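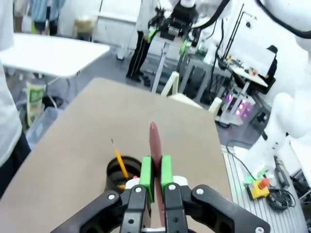 The Skukell ovitrap station is a passive egg-collection device for monitoring container-breeding Aedes mosquitoes in towns, ports and peri-urban settlements. It consists of a dark cup, a removable egg strip, an overflow drain and a temperature and humidity logger in a sealed side pocket. Gravid females lay on the strip just above the waterline, and the strip is collected and counted at the end of each exposure period. Strip labels have an uncoated writing surface intended for graphite. An ordinary pencil, such as the yellow one leaning in the round black cup, is adequate for station number, date set and date collected. Ballpoint and felt-tip inks run on wet strips and should not be used. The station contains no attractant, insecticide or power supply other than the logger cell.

Intended use

Skukell stations are designed for presence and absence surveys, seasonal monitoring and early detection at the edge of a species' known range. The paired logger record allows egg counts to be compared with local temperature and humidity at the trap itself. A weather station on an airport roof can differ considerably from a shaded yard at ground level, and models of mosquito activity are sensitive to that difference.

Egg counts are an index of local laying activity. They do not give adult population size or infection rate, and they should not be used alone to decide on spraying. The station is not suitable for Anopheles surveys.

Specifications

Exposure period: 7 days, standard
Logging interval: 30 minutes
Logger memory: 1,610 paired readings
Memory when full: recording stops, earlier readings are kept
Measured values: air temperature, relative humidity
Cup: matte black, UV-stabilized, with overflow drain
Egg strip: heavy seed-germination paper, replaceable
Mounting: ground stake or hanging bracket, both supplied
Data transfer: by cable, comma-separated text file
Stations per case: 6

At the standard interval, memory is sufficient for four consecutive exposure periods with a margin for late collection. Programs that collect less often should clear the logger at every second visit and record the time of clearing on the field sheet.

Placement

Set stations in shade, below waist height, near vegetation and away from other standing water where possible. Fill to the molded line with tap water that has been left to stand overnight, or with hay infusion if the survey protocol calls for it. Do not mix the two within one survey round. The drain must face downhill on sloping ground.

Never leave a station unattended beyond the exposure period. Eggs hatch when the strip is submerged, and a neglected cup becomes a breeding site. If a site cannot be reached on schedule, arrange for the cup to be emptied and turned over.

Strip handling

Remove the strip with forceps, drain it against the cup rim and place it in the slotted carrier. Keep carriers out of direct sun. Strips for counting only may be dried flat. Strips for rearing should stay damp and go to the laboratory the same day. Scrub and rinse the cup before resetting it, as eggs can adhere to the wall above the strip.

Compatibility

The Skukell accepts all Laruson strips and the Moura slotted carrier. Stations made before January use the older round drain plug, which is not interchangeable with the current one. Logger files open in any spreadsheet program and import directly into Lilelance mapping software, version 6 or later. Station coordinates must be entered by hand, as the logger has no positioning receiver.

Supplied in each case

Cups, loggers, stakes and brackets
Egg strips and labels
One data cable
One slotted carrier
Printed field sheets and setup card

Forceps and hand lenses are sold separately.

Storage and service

Store dry, with loggers switched off. The logger cell can be replaced by the user, but the humidity sensor must be returned to Laruson for calibration. Rinse the sensor cover with clean water only. Alcohol and repellent residues shift the humidity reading.

Page revised September 17, 2021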